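How We Spent Our Equipment Money (and What We'd Buy Next Time)
Project report, Team Mirkden
Written by Leanne Dobson, with numbers checked by Bradley Mapplebeck

I should say up front that I was the budget person on this project. Bradley did the wiring, Balakrishnan Thevar wrote nearly all the control code, and I had the spreadsheet. So if you came for the math behind the arm, Bala's section is the next one over. This part is all about what we bought, what we wish we'd bought, and the plan we turned in for next year's gear.

Our project was a small tabletop arm that picks up kitchen-type things and puts them down somewhere else. Sounds easy, right? The arm itself was already in the lab when we started, so we figured the hard spending was done. It was not done! An arm with nothing on the end of it is a very heavy desk ornament, and the stuff that goes on the end is where all our money went.

We had two kinds of fingers to think about. One is the dark padded kind, which is soft and grippy and forgiving if your aim is a little off. The other is the long silver metal kind, which gets into tight spots but gives you very little room to be wrong. Everybody on the team had a favorite. I wanted pads for everything (cheap to replace, and I was the one paying), and Bala wanted metal for everything because he likes things that don't squish when he's trying to measure them.

We also had a long argument over a camera. My first budget had one fixed camera on a stand, looking down at the table. Bradley kept saying we needed one at the wrist too, and I kept moving it to the "maybe" column. Then we tried working only from the stand camera for a week and the arm's own hand kept blocking the view right when it mattered. So the wrist camera went into the "yes" column and two spare motors came out. I still feel a little bad about the motors.

Clear objects were what really wrecked my first budget. I had planned on testing with blocks and cans and stuff you can see, and then our advisor, Wendy Lockwood, asked what happens with see-through things, and we all kind of looked at each other. Clear plastic or glass picks up whatever colors are near it, so near our orange tray you get orange streaks right in the middle of the thing you're trying to find. I had to add a line for test objects, a line for lighting, and a line for replacing whatever we dropped.

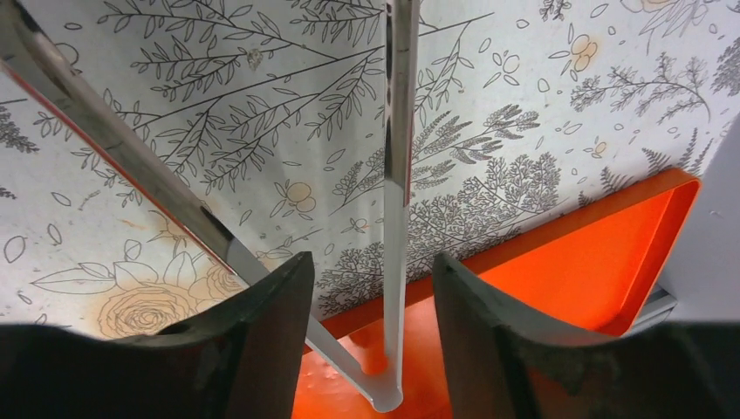
Heikki Karppinen read the draft and wrote back that he would have put the lighting first and the fingers second. You can always pad a bad finger with something from the craft store, he said, but if the camera can't find the edge of the part, the best gripper in the catalog is just going to close on air. He also wanted to know why we had no money set aside for spare pads, when pads are the one thing sure to wear out.

Okay, so he was right about the pads. I had them down as a one-time purchase, like a table. They are more like pencils. Scuffs show up on them, the surface changes, and then you're never totally sure if a missed pick is your code or your rubber. In the new plan we buy 12 pads at the start of the year and put them in a labeled bag, and whoever takes one writes it on the sheet. (Bradley has promised to write it on the sheet. We'll see.)

On the lighting I only half agree. We did add a lamp line, but I kept the fingers on top, mostly because of shipping. We ordered from two places, Oris and Tromurer, and the difference in waiting time pretty much decided our whole schedule. The Oris order came in 5 days. The Tromurer order took 21, and during that stretch Bala was basically writing code for parts he had never touched. So the new plan has a column I made up called "days until we can hold it" – and anything with a big number in that column gets ordered first, even if it's not the most exciting item on the list.

The metal fingers were the slow ones, wouldn't you know it. I'd still order them again. With pads you can be lazy about where the tips end up, and with the long metal ones you have to think about both tips and how close they come to each other and to whatever is behind them.

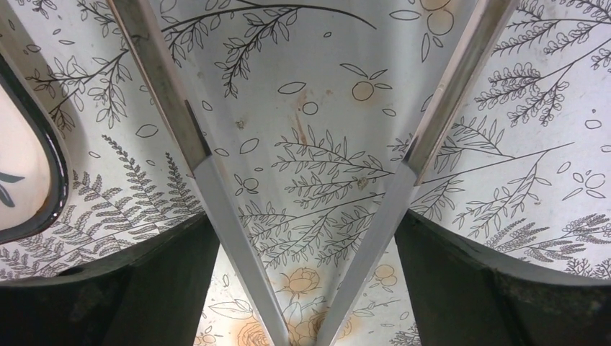
That kind of closeness is why I added a line for what I call "things the arm might bump." Tray, backdrop, dishes, all of it. None of these cost much on their own, and I left every one of them out of the first budget because they didn't feel like equipment. But if you swap the backdrop halfway through testing, your camera results don't match up anymore, and then you're redoing a bunch of runs. Buy two of everything boring at the same time! Same pattern, same color, same store.

Some other stuff that changed between the first plan and the one we turned in:

Spares. The first plan had none. The new one sets aside 60 dollars that can only be spent on replacing things, and I'm not allowed to raid it for snacks or cables.

Cables. Speaking of which, get longer ones than you measured. The arm moves, and your tape measure didn't.

Shared tools. We borrowed hex keys from the team next door so many times that I finally put a set in the budget.

Test objects. We now want a mix of clear, shiny, and plain ones, bought at the start, so we can't pick only the ones our arm is good at. That was Wendy's suggestion and I grumbled about it, but it makes the results table a lot easier to defend.

What I didn't get to was comparing the price of a ready-made swap plate (so you can change fingers without taking out every screw) against making our own. Bradley thinks he can make one in the shop. Bala thinks we should just buy it. I've left the line in the spreadsheet with a question mark, and whoever takes over the budget gets to settle that one. The spreadsheet is in the team folder, second tab, and please don't sort the columns without saving a copy first.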